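How to Put a Cloth on a Square Table

Before you start
Clear the table and push the chairs back so you can walk all the way around it. Check the cloth for creases and iron it on the wrong side if it needs it.
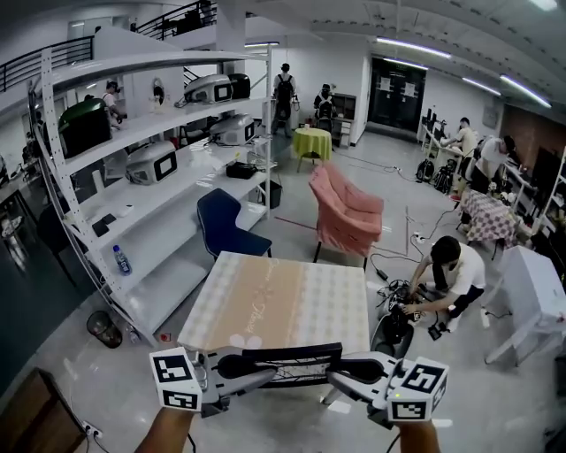 Step 1: Center the cloth
Fold the cloth in half and lay the fold along the middle of the table. Open it out. If it has a printed band or border, line that up with the table edge first.

Step 2: Even the sides
Pull gently at two opposite corners until the drop matches, then do the other two.

Step 3: Bring back the chairs
Lift them in. Dragging them can catch the hem.

Posted by Bríd Mac Carthaigh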